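Night audit, Sunday into the early hours. Posted to the shared log because the day desk asked for more detail after the last handover.

Took over at 11 p.m. with 29 rooms still due in. Nine of those were on the Nosberg tour block, and the coach had reported a delay, so I left them guaranteed and didn't start the no-show run until 2:15. The last party checked in at 1:50. Key encoder 2 failed twice on the third-floor doors. Encoder 1 wrote the same cards without error. I have moved 2 to the back counter and set encoder 1 as the default until it can be reset.

Airport shuttle: the 4:40 run was full and I opened a second departure at 5:05. The driver's sheet and the reservation screen disagree on pickup times for the Hung group. The sheet says 6:20, the screen says 6:50. I called the group's contact number, got voicemail, and put a note on the folio. Day desk should treat 6:20 as correct unless told otherwise. 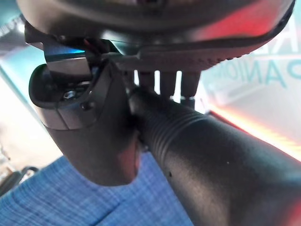

**Front Office & Night Audit | Skustham Airport Hotel**

Date roll started at 2:40 and closed at 3:22. Room revenue balanced on the first pass. Parking did not. The difference was 400, all of it from one monthly permit that had been posted to a transient folio at the evening desk. I reversed it, posted it to the house account, and reran the department report. It now agrees with the ledger.

The cash drop was short by 5. I recounted the drawer twice and logged it under over/short. The evening float sheet has no opening signature, so I can't say which shift it belongs to.

Skornetti (rate interface) stopped sending updates at 12:35 and came back after the date roll. The error log shows 2,369 lines, nearly all of them the same timeout repeated. Rates on the two outside booking sites were stale for that period. I spot-checked the king and double-queen categories for the next two weeks and found one mismatch, a weekend supplement missing on the double queen. Corrected by hand. If it drops again before the December rates are loaded, load them manually and don't wait on the interface.

Breakfast count sent to the kitchen at 4:10. Early bags requested for the first two shuttle runs, list clipped to the pass.

Still open: encoder 2, the Hung pickup time, the float sheet signature. Ice machine on two is still marked out of service. Lobby thermostat read 66 at 5:30, set to 70.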